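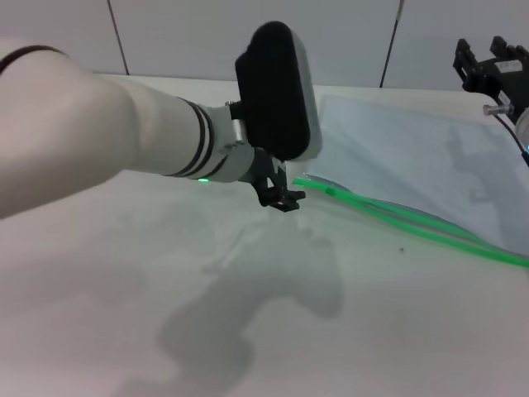 Should I bake my injera the same day I mix in the flour, or leave the batter longer?

Leave it longer. Two to three days at room temperature is what most home bakers here settle on, and in a cold kitchen you can stretch that to four without any harm at all.

Posted by Tiruwork Belay in Bread, Flatbread and Ferments
June, 7:40 pm
6 replies | 100 shares

Search this forum Search Advanced

I put the short version up top for anyone in a hurry, but I've had such a lot of messages about this that I thought I'd write the long one too. My mother made injera twice a week the whole time I was growing up, and I still managed to move to Ballarat without knowing how to do it, because I was always sent out to hang the washing at the important moment! So what follows is my own muddling, with some help over the phone.

I use all teff flour, the brown one, mixed with water until it's like thin pancake batter. A spoonful of the last batch goes in if I have it. Cover with a tea towel and leave it on the bench. You'll get a layer of darkish water on top, and I pour that off. Then I cook a cup of the batter with water in a saucepan until it goes thick and gluey (this is the absit), let it cool, stir it back in, and wait for bubbles. That last wait is an hour or two in summer and half the afternoon in winter.

Would love to hear how everyone else does it.

---

Stavros Shehu
June, 8:15 pm

Lovely post, Tiruwork. I came to this from sourdough and I have to disagree a little on the four days. I left mine four days in May and the smell cleared the kitchen. My wife, who will eat anything, had toast. I think two is plenty if you keep a starter going, and three is the limit for people who like it properly sour.

Also, do you pour off all of the water? I've been stirring it back in. Seems a waste of flavour otherwise.

---

Wondimu Workneh
June, 8:52 pm

Stavros my friend, please pour it off. Stirring it back in is where your smell came from, I would put money on it. Replace it with the same amount of fresh water and you'll have a much cleaner sour.

On the days, I'm with Tiruwork. It depends on the house. Ours is an old weatherboard place and the kitchen sits at jumper temperature until September, so four days is nothing. My aunt Alemayehu's-wife (that is how we all say it, the poor woman has a name of her own) keeps hers beside the hot water system and bakes after two.

---

Aslı Öztürkmen
June, 9:30 pm

Jumping in with a beginner's question, sorry. I'm getting good colour and a nice sour taste, but hardly any eyes on top. It comes out flat like a crepe. I'm using a 30 cm non-stick frying pan with a lid. Is it the pan or the batter?

---

Tiruwork Belay
June, 9:48 pm

No sorry needed, Aslı! It could be either, but I'd try the batter first. Mine went flat every time I skipped the absit or put it in while it was still warm. Thin it a touch as well, so it runs when you tilt the pan. Then wait for the eyes to open all over before the lid goes on, and don't flip it.

Stavros, yes, all of it, what Wondimu said.

---

Obsa Tefera
June, 10:20 pm

I'm going to be the grump and say it's the pan. I fought with a frying pan for a year and blamed my batter the whole time. Got a proper flat electric mitad second-hand and the very first one had eyes edge to edge, same batter, same flour. The heat has to be even or the middle sets before the outside has poured.

And while I'm grumping, half teff and half plain flour is fine for learning. It's cheaper and it's more forgiving. All teff is a heartbreak for a new baker.

---

Wondimu Workneh
June, 10:41 pm

Half plain flour, Obsa! I'll pretend I didn't read that. But you're right about the mitad.

---

Aslı Öztürkmen
June, 6:55 am

Thank you all. I've thinned the batter and made the absit and it's cooling on the bench now. Will try the frying pan once more before I go spending money, and I'll post again after tea tonight.

1,071 views
Share Save Report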